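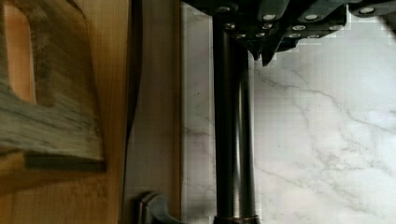

The gripper at work over the marble in the Orkard kitchen, Berstead.

If you've walked past the old Herath building after tea lately and seen the kitchen lights on, that's the Orkard crew, and they're in the thick of it! I spent a morning with them in November and came home with a notebook full of scribbles and a new respect for anyone who can pick up something small with a robot.

The news first: the kitchen collection has passed 3500 examples. The tally on the whiteboard was 3535 when I arrived, and 3521 of those have been through checking and kept. The other 14 were tossed, mostly for recordings that stopped early (one was a fire drill, poor things). Each example is a person steering the arm through one small household job from start to finish, with everything it does saved along the way. Later on, the learning system gets the lot and has a crack at the same jobs on its own.

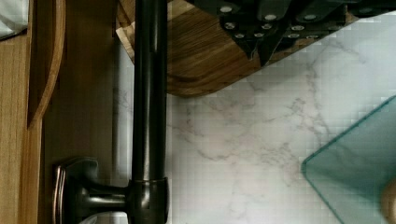

Ravindran Ramasamy runs the morning sessions, and he told me the hard part is getting people to slow down. New operators want to be quick, and quick usually means jerky. He'd sooner have a calm, slightly boring recording than a flashy one, and he'll happily make you start over. I had a go myself and was sent back to the start four times. My fifth was "usable", which I'm choosing to take as a compliment.

There are 65 jobs on the list at the moment, from opening and shutting things to moving bits and pieces from one spot to another. Nothing gets tidied away for the recordings either. The team wants the system to learn in a kitchen that looks lived in, so the benchtop stays busy while the arm goes about its business. There's a toaster oven with a striped towel over the top, a black crock with a wooden spoon in it, even a packet of cinnamon oat bites at the back, and in the middle of it all a cutting board with one little off-white bar on it. I kept eyeing the oat bites.

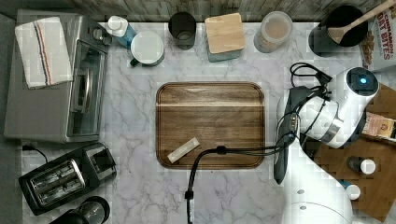 Small objects are where the next few weeks will go, according to Reto Ammann, who looks after the checking. He reckons big, chunky things are nearly covered and wants 600 more examples of the fiddly stuff before the set is closed. Look at how little that pale bar is beside the arm, lying at an angle on all that brown wood, and you get a feel for what he means by fiddly. He'd like small things recorded lying every which way, so the system doesn't get used to one neat position.

Once that's done, the whole collection goes over to Mastenov, the partner group doing the training.
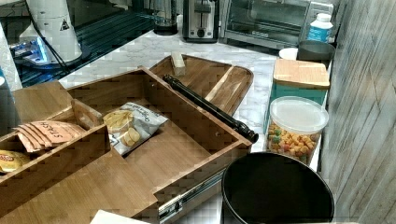
Can ordinary Berstead people have a turn at steering?

Anyone over 18 can. Sessions start at 9 am, training is part of your first visit, and you can put your name down at the Orkard front desk.

I've already booked myself in again, and I'm going to take it slower.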